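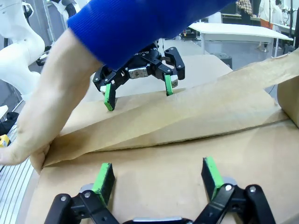
Kraft paper, flap held by hand at the fold.

Moving outer wrap from film to paper — speaker notes
Cremilda Holanda, Forasent. September 2021.

Slide 1. Introduction
Say who I am and what Forasent sells: paper on the roll, cut sheet, gummed tape. State this early so the audience can allow for it. The talk covers outer wrap only. Void fill and cartons were covered in the morning session by Roswitha Stüber, so refer questions to her.

Slide 2. Terms
Kraft is a pulping process. The word comes from the German for strength. Brown colour means the pulp is unbleached and says little about recycled content. Many people in the room will use "kraft" to mean any brown paper, including recycled sheet with short fibres. Ask them to check the data sheet.

Basis weight is given in grams per square metre. Heavier paper is stronger, up to the point where it will no longer take a fold without springing back.

Slide 3. Grain direction
Fibres line up with the direction the paper travels on the machine. A fold along the grain is cleaner and needs less pressure. A fold across the grain is rougher and tends to open again. On a roll, the grain runs along the length of the web. On cut sheet it can go either way, and suppliers do not always print it on the label.

Field test: tear a small piece in both directions. The straighter tear is with the grain. Do this live if the table is near enough to the front row.

Slide 4. Why film users find paper difficult
Film stretches and clings. Paper does neither. A wrap that relied on stretch to hide a poor fit will show every error in paper. Expect wrinkles near the corners in the first weeks.

The usual fault is a flap that has been folded but not creased. It looks closed, then lifts before the tape goes on. Press from the middle of the fold outwards. Pressing from both ends traps a bulge in the middle.

Slide 5. The Listoso trial
Listoso packs homeware for the Mercado shops. The trial ran for 13 working days at one packing bench with 2 packers. In that period 292 parcels went out in paper wrap. Of these, 16 came back with damage to the wrap. In every returned case the contents were sound.

Show the table here and leave it up. Do not give a percentage for the film bench, as its returns were logged under a different code and the numbers cannot be compared.
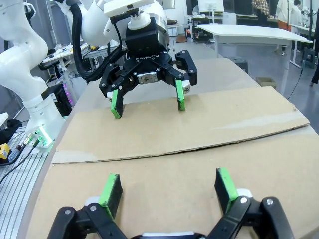

Most of the 16 failures were at the end folds, on parcels longer than they were wide. The long sides held. Listoso had cut all sheets to one size, which left too little overlap at the ends of the longer items. The change made afterwards was a second sheet size. Nothing else was altered, so later results can be read against the first set.

Slide 6. Moisture
Paper takes up water from the air and gives it back. Damp sheet is limp and folds easily but loses stiffness. Very dry sheet cracks along the crease. Store rolls in their wrapper, off the floor, and bring them into the packing room the day before use.

The Mercado warehouse has no heating in the loading area. Rolls kept there in October behaved differently from rolls kept upstairs, although both came from the same batch.

Slide 7. Tape
Gummed paper tape needs a wetted surface and a few seconds of pressure. It bonds into the fibre and cannot be lifted without tearing the sheet. Pressure-sensitive paper tape is quicker but performs poorly on dusty or heavily recycled stock.

If the aim is a parcel that goes into household paper recycling whole, check the tape as well as the sheet. Reinforced gummed tape often contains glass or plastic thread.

Slide 8. Cost
Keep this short. Sheet cost is higher than film for the same parcel. Labour is higher at first and then falls. The Climeo spreadsheet lets people enter their own wage and roll prices — point to the link on the handout and do not work through it on screen.

Slide 9. Questions
Likely ones: waxed paper (not recyclable in most collections), printing on kraft (yes, dark inks only), reuse of the sheet (possible if gummed tape was not used).

If time runs short, drop slide 6 and keep slide 7.

Related talks
Void fill: crumpled paper against moulded pulp — Roswitha Stüber
Reading a paper data sheet
Carton sizes for mixed orders
Gummed tape dispensers: care and cleaning

Contact Forasent | © Forasent 2021 | Back to top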